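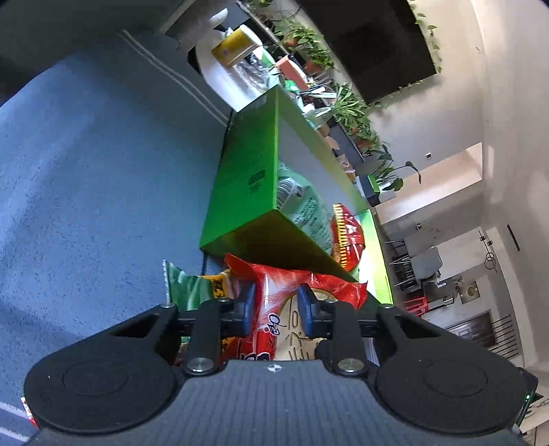 Red packet in the blue pads, 6th February

Home builds > Grippers and hand tools > Mulley hand-held, finished (mostly)

fander23
Parts came to 11 quid plus what I had in the drawer. Picks up snack bags all day long. Next job is putting the same fingers on an arm.

Karunaratne
All day long, or for the photo? A crisp packet is a cushion. Anything with two flat pads will hold it. Try a full tin or a wet glass and then tell us it's finished.

Yogesh Thakur
Bit harsh. Bags are a pain, they slide and the top folds over. I gave up on mine in September after four sets of pads.

fander23
One more from the same go.

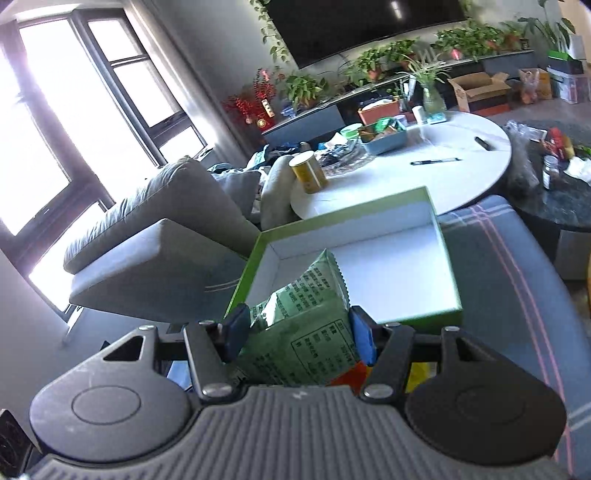
Holtau
My worry is the linkage. I built a Mulley two winters ago and the pivots went sloppy well before the pads wore out, so the tips stopped meeting square. You've got four silver rivet screws carrying the arms there, and I'd want to know what's under them. If it's bare plastic, you'll be redoing it.

fander23
Brass bushes. I'm not daft.

Karunaratne
Fine, but it's still your hand doing the aiming. Putting a packet in a box is easy when a person is steering. Bolt it to an arm and see how many you drop.

Yogesh Thakur
He did say the arm was next.

Karunaratne
They all say that. Post 3927 in this section was mine saying it.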